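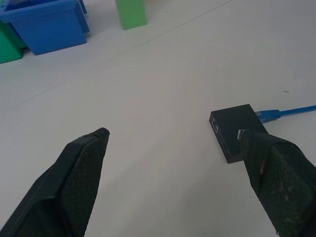
White tabletop with a seam between two panels

How to collect, divide and scatter ashes
Updated Sun 6 May

Most families leave the ashes until after the funeral, and there is no harm in that. The steps below follow the order in which things usually come up. Fees and forms are for Alotville and the districts next to it, so check your own council if you live elsewhere.

Step 1. Find out who can collect
The crematorium releases ashes to the person who signed the cremation application, or to someone that person names in writing. Take photo identification and the reference number from the application. If the funeral director is collecting for you, ask whether this is included in the price you have already agreed.

Settle any disagreement in the family before the collection date. Once the ashes have been handed over, the crematorium will not step in.

Step 2. Choose a container
Ashes are normally handed over in a plain plastic box or a cardboard tube. You can keep them in it for as long as you like. If you want an urn, look at the capacity and not only the outside size. A standard adult urn holds 3,000 cubic centimetres, and the larger ones sold by Kovačević Memorials hold 4,000. Ask the crematorium for the volume before you order.

Check the opening as well. Some urns fill from the base through a threaded plug, and the plug can be narrow enough to need a funnel.

Step 3. Divide the ashes, if you are going to
Work indoors with the windows shut and any fans off. Cover the surface with a large sheet of clean paper, folded up at the edges. Use a dry scoop and label each container before you fill it. The inner bag will have an identity tag or disc. Keep it with the largest portion and write the number on the other labels. 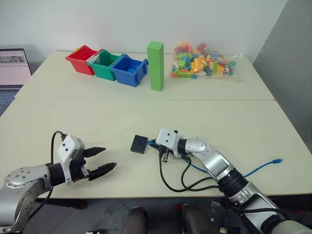 One reader wrote to say that her family had shared the ashes four ways on the day they collected them and then wished they had waited, as a brother overseas asked for a portion the following week. Her advice was to write to everyone first and give them a date to answer by.

Funeral directors will divide ashes for you if you would prefer not to do it. The office in Clanville asks for the empty containers to be dropped off the day before.

Step 4. Get permission for the place
On private land you need the owner's agreement, and it is sensible to have it in writing. Parks, beaches and reserves belong to the council or another public body, which will have its own form. In Alotville the permit costs $232 and takes up to 19 working days. The Skunden reserve does not allow scattering in December, when the river path is closed.

Cemeteries treat scattering in a memorial garden as a booking. Ask if a plaque is allowed - some gardens have none at all - and how long it stays in place.

Step 5. On the day
Pick a time when few people are about. Stand with the wind behind you and hold the container low. Pour slowly. If several people want to take part, give each of them a small paper cup or let them take turns with the main container.

Over water, go as close to the surface as you safely can. Flowers should be loose, without wire or ribbon.
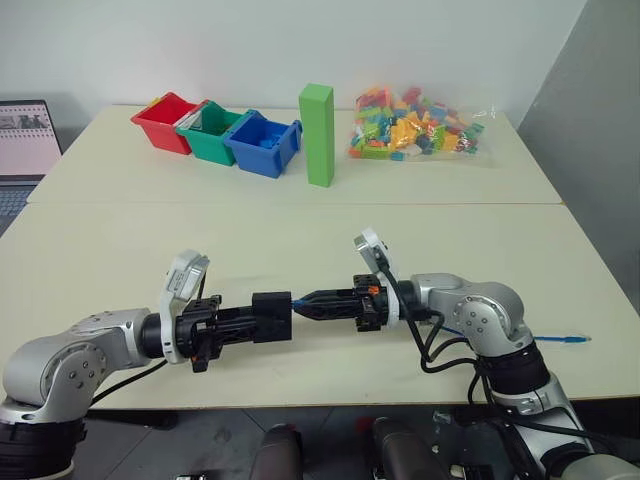 Do I have to scatter all of the ashes at once?
You can scatter part of them and keep the rest, or use a different place later on. Each public place will need its own permit.

Step 6. Keep the paperwork
Put the cremation certificate, the permit and a note of the exact spot in one envelope. You will need the certificate if you take any remaining ashes on an aeroplane, and the airline may ask to see it when you book.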